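Lundgren Fund – Applied Automation Program
Progress Report, Second Reporting Period
Project: Skelura – Example Collection for Two-Arm Cloth Handling
Grantee: Nitari
Prepared by: Precious Hendricks, Project Lead

1. Purpose of this report

This report covers work carried out under the Skelura grant from the end of the first reporting period through March. It describes the state of the example collection, changes made to the collection procedure, matters affecting the budget, and the work planned for the next period.

2. Status of the collection

The project gathers recorded examples of two-arm cloth handling, performed by trained operators through remote control of the arms. These examples are used to train the model being developed by our partner, Divell. At the close of the period, 324 examples had passed review and been transferred to Divell. Examples that did not pass are kept separately, with the reviewer's notes, and are not included in that figure.

The pace of collection was uneven. The first weeks were slow while operators learned the revised task list, and one stoppage followed the failure of a wrist cable. The cable was replaced from stock and a second spare has been ordered.

3. Changes to procedure

The first report noted that the model had learned to rely too heavily on a plain background. Under the revised plan, wall coverings and floor surfaces in the collection enclosures are changed on a set rotation, and patterned papers are now used alongside plain ones. Seven wall coverings are in the rotation. Each is logged with the session so that Divell can sort the examples by background when testing.

The starting layout of the cloths has also been revised. Operators previously laid each piece flat before beginning, which produced examples that were too much alike. Pieces are now dropped by hand and left as they fall – bunched, folded over, or lying partly on top of one another.

Review has been moved to the day of recording. The reviewer checks that both arms are in view for the full length of the example, that the task label matches the motion, and that the recording ends with the grippers clear of the cloth.
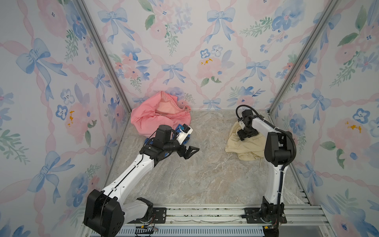 Operators now work in blocks of 10 examples, with a short break between blocks. Reviewers reported fewer hesitant or repeated grasps after this change, although the period is too short to treat the result as settled. We will report on it again once the next set of examples has been reviewed.

4. Budget and staffing

Spending remains within the approved total. Costs for wall and floor materials were higher than planned and were met from the equipment line, as agreed with the Fund's program office. Five operators are trained on the current task list. No change to staffing is requested.

5. Work planned for the next period

Nitari will continue collection under the revised procedure and will add heavier fabrics to the cloth set. Divell will provide a first comparison of model performance on plain and patterned backgrounds, and the results will be attached to the next report. The written guide for operators will be updated to match current practice, with a copy sent to the Fund on completion.

One matter requires a decision from the Fund. Divell has asked to receive the rejected examples as well as the accepted ones, for use in training the model to recognize failed grasps. The present agreement covers accepted examples only. Nitari supports the request and asks that the Fund confirm its position in writing before the next transfer.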